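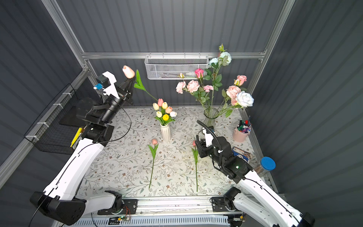
Tulips and roses on the floral table mat, afternoon.

Diary of the Milden House Display Room, December

The morning was given over to the artificial flowers. The fresh arrangements in the entrance hall are suspended until spring, and the Display Room has been asked to supply the hall, the reading room and the upper landing from its own stock in the meantime. The stock list stands at 368 stems, of which 202 are in usable condition. The remainder are faded or have lost leaves, and are to be kept in the lower drawers until a decision is made on replacement.

The Tranberg boxes were opened first. These hold most of the tulips. The stems had been stored flat and several had taken a bend near the head, which was eased out by hand. Dust was removed with a soft brush. Washing was considered and set aside, as the pink dye on last year's carnations ran when it was tried.

By the afternoon the ribbed white vase held seven tulips: two cream, and one each of pink, pale yellow, peach, bright yellow and white. The mixture is lighter than the one used in the fall and suits the vase well. A further peach-pink tulip was tried against it for color. Two more pink ones, one of them very pale, lay on the mat and had not been assigned. The bright yellow is the only strong note in the bouquet and it was agreed that it should stay.

The clear glass vase proved more difficult. The roses and carnations make a tall spray, and the largest of the white roses hangs low on the right. The pink carnations are on the left side. Clear glass shows every stem, and the writer would prefer a solid vase for this group. The Kemeys catalog lists one in plain white at a suitable height. A request will be entered with the next supply order.

The cream mat with the small brown blossoms is to remain on the table through the month. It was purchased for the tea service and has seldom been used for that purpose. Its pattern is quiet enough to work over, although pale petals are easily missed against it when the table is tidied.

Placement was settled as follows. The tulips will go to the reading room, on the low shelf beside the Dadau clock. The roses and carnations will go to the upper landing. The hall will receive a new arrangement of 30 stems, to be made up from the second set of boxes, with greenery to be chosen separately.

The drawer labels are out of date and should be rewritten before the second set is opened. Drawer 6 still reads "Lilies" and contains ribbon.

Room closed at half past four.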